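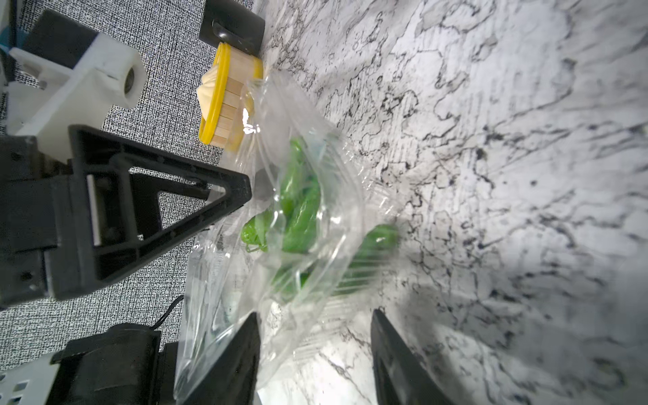

Bagged green vegetables on the marble-patterned surface.

Search this diary
Enter keyword

February, 9:40 p.m.

The annual review of the household water records was completed this evening. The meter at the front of the Pacheco Street property was read at 7:15 a.m. and stood at 1,063. The previous reading, taken at the end of the last billing period, was 1,016. The difference of 47 units is the highest recorded for a winter period since this diary began, and the matter has been entered as open.

An inspection of the premises was made before breakfast. The kitchen faucet, the upstairs bath and the outside spigot were found to be in order. The toilet on the ground floor was tested with food coloring placed in the tank. After 24 minutes a faint blue was present in the bowl. The flapper is therefore considered the probable source of the loss, although the supply line to the garden has not been ruled out and will be looked at when the ground is softer.

A replacement flapper was requested at Laneo on the way to the office. The store does not carry the older size. The clerk proposed the universal model, which was declined, the universal model having been tried two winters ago with poor results (see the entries for that November, where the subject takes up more room than it deserved). Darix has the correct part and will hold it at the counter until the end of the month.

The water company was telephoned at 12:10 p.m. and the call was answered at 12:41 p.m. The representative confirmed that an adjustment may be granted in cases of a concealed leak, upon receipt of a written statement and proof of repair. Whether a flapper counts as concealed was not settled. The representative was courteous and promised to send the form. The account balance at the time of the call was $226, and it is noted that no late charge will be applied while the request is under review. A reference was given and has been written on the inside cover of this volume.

The afternoon was occupied with office business and does not require a full account. The quarterly statement was returned for a second time over the spacing of the column headings. It was corrected and sent back at 4:30 p.m.

On the return home the walk was taken by way of the reservoir. The level is low for the season, and the old stone steps on the east bank were out of the water down to the landing. In the first years of residence here those steps were never seen at all. A notice from the district has been fixed to the gate asking residents to limit outdoor watering. It is early in the year for such a notice, and this household will comply in full. The rain barrel behind the shed is to be scrubbed and put back into service before March, and the cracked lid replaced.

Supper was plain and was taken late. The remainder of the evening was given to the garden plan. It has been decided, after some years of hesitation, to give up the strip of lawn along the driveway. The grass there has required more water than any other part of the property and has returned very little for it. Creeping thyme is the present choice. Clover was considered and is preferred on grounds of cost, but the bees would be a difficulty beside the car door. A final decision is deferred to the next entry on the subject.

The seed order from Jemasetti was also reviewed. The beans and the squash will stand as listed. The lettuce has been reduced to one packet. The second packet last year went to seed in the June heat and was a waste of both water and effort, for which the undersigned accepts responsibility.

Matters carried forward: collection of the flapper from Darix; a second dye test after the part is fitted; the written statement to the water company; a lid for the barrel. The meter will be read again tomorrow at the same hour, with the valve to the ground floor toilet closed overnight. Should the figure remain steady, the cause may be regarded as established.

The valve was closed at 9:25 p.m. It is stiff and will probably need attention as well.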